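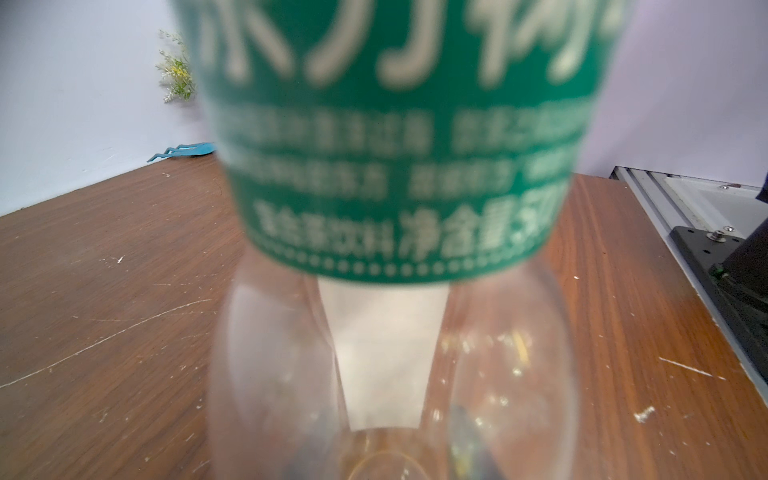

Clear bottles again. I've been having the same argument about them since July and I'd like to get it out of my system in one go, so. Opinions follow. Quick ones.

The claim going round is that wrist cameras are enough. Stick a small camera next to the gripper, drop the overhead view, train on what the hand sees. The Clurkum write-up says it, the Udside people say it more politely, and Pellegrini (the policy, the one we've all been fine-tuning) more or less assumes it. Fewer cameras, less calibration, the robot can be moved to another bench without anyone crying over a checkerboard. I get the appeal. I've cried over the checkerboard.

But I think the result is being oversold, and clear plastic is where it shows.

Think about what a wrist camera gets in the last bit of a reach. The object swells up until it's most of the view and then it goes soft, because cheap small lenses don't focus that close. With a mug, fine. A mug is one colour and has an edge even when it's blurry. A drinks bottle has a label, which is solid and easy, and then a body that is mostly other things: the wall bent round, the table bent round, a glint that moves when the arm moves. The network finds the label. Of course it does. I'd find the label.

So what you've trained, I suspect, is a very good label finder that has learned how far away from a label a bottle tends to be. That works! I'm not sneering at it, plenty of useful kit works on less. Just don't call it grasping transparent objects. Rultton ran their test set with labels on every single bottle and then put "transparent" in the title. Come on.

Peel the labels off and run it again. That's the whole experiment. It costs a bowl of warm water and an afternoon. We did a small version here: 20 tries upright with labels, then the same again with labels peeled, same bottles, same bench. I'm not going to print a success rate off 20 tries and I wish other people wouldn't either. What I will say is that the failures changed character. With labels, it missed small. Without, it closed on air, quite confidently, next to where a highlight was. You don't need a big sample to find that worrying.

Second gripe. Bottles lying down.

Most of the demos are upright. Upright is the kind case, the thing is the same from every side and if you come in level at the right height you get it. On its side it's a different job. Now the cap end and the base end matter, the neck is narrow and the body is slippery, and the wrist view can end up looking straight down the thing from the cap.
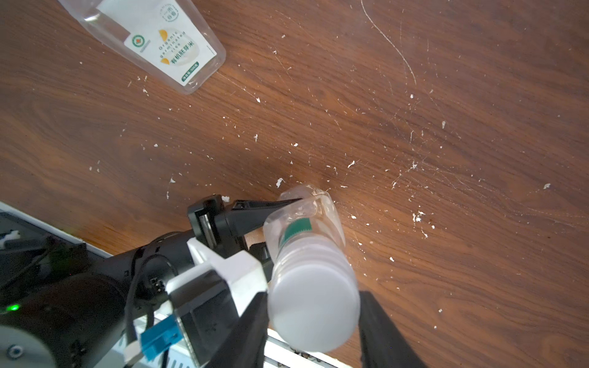 *Bottle on its side, cap towards the wrist camera, one finger against the body.*

Look at how much of that view is gripper. This is the part of the wrist-only argument that annoys me most, becuase it gets presented as a strength: the hand is always in view, so the policy always knows where its fingers are. True. It's also always in the way. Fingers, bracket, housing, cable, a good chunk of arm. The bit of bottle you'd want to see, where plastic meets rubber or metal or whatever you've got on your fingertips, is the bit most likely to be behind something. And the clear far end of the bottle is sat on wood grain, which it passes straight through and scrambles.

And then clutter. Another clear container a bit further up the table, with a printed label on it as well. Two clear things, two labels. If my label-finder theory is right, that's precisely the set-up that should cause trouble, and precisely the set-up I can't find in any of the three papers. They've got clutter. It's blocks and fruit. Brightly coloured fruit!

Things people say back to me, in fairness:

- "Add more data and it sorts itself out." Maybe. More data of labelled upright bottles gets you better at labelled upright bottles.
- "Force sensing covers the last centimetre." Yes, good, use it. Then it isn't a vision result and the title wants changing.

There's a scruffiness point too, which I go back and forth on. Our tabletop is scratched to bits and covered in white specks, and I've been told to sort it out before collecting anything serious. I'd leave it. A camera that close sees every fleck, and a policy that only works on a clean bench will fall over in a kitchen. On the other hand if the flecks never move, the thing can use them as a map, and then you've got a robot that knows your table and nothing else. Wipe it now and then, I suppose. Scatter something different. I don't have a tidy answer for that one.

What I'd actualy like: keep the wrist camera, put one fixed view back in, and report both with and without it. Labels on, labels off. Upright, lying down cap first, lying down base first. Two clear objects out together. None of it is hard, it's only dull, and it makes for a worse video.

If the wrist-only numbers hold up after that I'll say so and take our overhead camera down myself. It's on a wobbly bracket anyway and I keep hitting my head on it.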